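Feb 24, 2021

Up before it was light. Frost on the inside of the landing window again. I wrote up the allotment accounts with my tea and they came out right at the second go. We have £293 in hand after the water bill, which leaves enough for the new standpipe if Pillai's quote holds.

Walked over to Grerketham by the canal path. The towpath is shut beyond the second lock and you have to go up through the housing and come down again by the garage. It adds a fair bit. Two men were fishing and neither had caught anything. I bought seed potatoes, a ball of green twine and a small bag of bonemeal. They had no Rilora left, only Vimlow, so I took 24 of those. They are a second early and I have not grown them before. The woman on the till said they keep well but go to pieces if you boil them hard.

Home by noon. Set the potatoes out in egg boxes on the spare room sill, eyes up, and moved the old chair so that the curtain can be pulled across at night. Soup for lunch. The bread is going stale and I shall have to make more tomorrow.

Rang Bergþóra Baldursdóttir at two. She had snow up to the gate and had been reading all morning. She is still set on coming in July if travel is allowed by then, and asked whether she could bring anything. I said liquorice. We talked mostly about her knee and then about knitting, as she has a striped jumper on the needles and is tired of weaving in the ends.

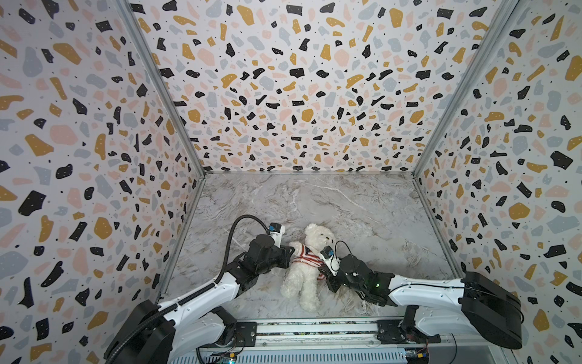

Is it too soon to be chitting potatoes? Last week of February is fine for second earlies here, as they won't go in the ground until the end of March or a bit after, and they need four to six weeks in the light.

Went down to the plot afterwards for an hour. The soil is too heavy to dig. It stuck to the spade and I gave up and cut back the autumn raspberries instead, down to a few inches. Tied the canes in bundles for pea sticks, though they are on the thin side. The leeks have stood well. Lifted four and gave two to next door. The rhubarb is showing pink under the straw, so I put the bucket over one crown and left the others.

My back is stiff this evening. Paid the telephone bill and finished the library book, which was 82 pages too long. Must ring Pillai about the standpipe and ask whether the price includes the tap. Rain forecast overnight, wind from the west. Bins out.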